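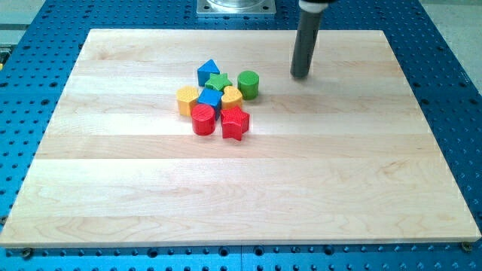

Edge-glued maple board on a perforated table, with shape blocks from a sorting toy.

Rornunier Maple Work Board

The Rornunier board is a flat maple surface for play tables, classrooms and small workshops. It is made of long strips of pale maple glued edge to edge. The strips vary a little in tone, from creamy white to light honey, and no two boards match exactly.

Plustico, the distributor, ships the board sanded on both faces and finished with one coat of hardwax oil. It can be used on a kitchen table or on a perforated metal bench.

Details
Material: solid maple
Length: 1000 mm
Width: 65 cm
Thickness: 20 mm
Fasteners: 4, sold separately

Care
Wipe with a damp cloth and dry right away. Do not soak. Sand lightly with the grain and oil again when the surface starts to look dull. Keep away from radiators.

Shape blocks
The blocks are not included with the board. They are wooden, in bright colors, with textured tops, and the shapes include a star, a cylinder and a hexagon. Order them from the Doton page.

Orders for schools are handled by Erhan Sönmez at Plustico. Boards ordered in December ship after the holidays.

Page updated November 4, 2023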